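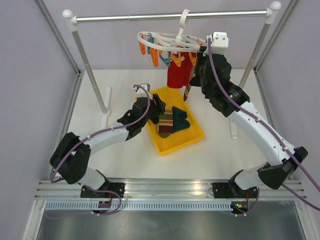 Round hanger on the bar, socks still in the tray.

Notebook - drying bench, December
6 min read
Search the notebook... Go

Entry by Ayanda, with interruptions from Tsz-kin.

Socks again. I have a degree and I spent the morning on socks. The job is the hanging routine for the Listhorpe laundry sheet, the one Pollau wants before the break, and I am writing down what I know so that Pak-hei doesn't have to find it out the way I did.

Setup is the metal rack with the round plastic hanger hooked over the middle of the bar. Six clothespins on it, orange and teal, which is all the color this room has had since the poster fell down. Yellow tray on the floor below for whatever hasn't gone up yet. I like the tray. It is ugly and you can't lose it.

Things I keep relearning:

Round hangers tip. Put anything knitted on one side and the whole ring leans over and looks at you. Heavy piece first, then something across from it, then fill in. Tsz-kin says to start with the small stuff and work up. Tsz-kin's ring leaned so far on the first try that two pegs ended up tangled in each other, and I have made a note of that here for as long as paper lasts.

Clip socks at the toe or the cuff, but pick one and stay with it. Kwok-wai is a cuff man. I was a toe person until the Urier batch, where the cuffs took forever to dry and the toes had peg marks anyway. Currently undecided. Will report.

Teal on teal is a bad idea. A teal peg on a teal sock disappears the moment you step back, and I have gone looking for a missing peg that was doing its job the whole time. Orange for the teal socks from now on.

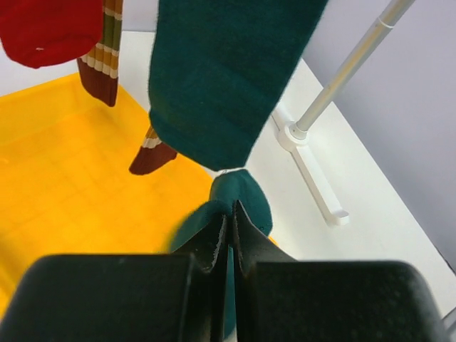

Photo: Đạt Trịnh / drying bench

Close in on the dark teal one. Look at the stray threads. One is a tiny loop on the fabric and the other is a fine bit lying by itself on the white. I swept before we started. I would like that recorded too.

Knit sheds, fine, but we need a rule about it, and mine is to wipe the floor with a damp cloth between batches and shake nothing indoors. Kwok-wai wants to weigh the lint. Kwok-wai is welcome to.

Pinch a fold of the fabric, a proper one. If you only catch the top layer the sock opens up and twists on its way to the peg, and then you're hanging a spiral. Also leave room next to the long pieces. They drape over their neighbors and everything underneath dries at the speed of a letter from Tseng.

Stock: we have 500 spare clothespins in the cupboard because somebody (me) misread a pack of 50 on the order form. Please use them. Please use them for anything. Bag clips, cable labels, small gifts.

To do
- settle toe or cuff, with Kwok-wai out of the room
- ask Pollau whether striped socks have to be hung as a pair
- second tray, same yellow
- damp cloth, on a hook, with a name on it
- Pak-hei to try the ring from scratch without reading this, then read it

Back at 2, after lunch.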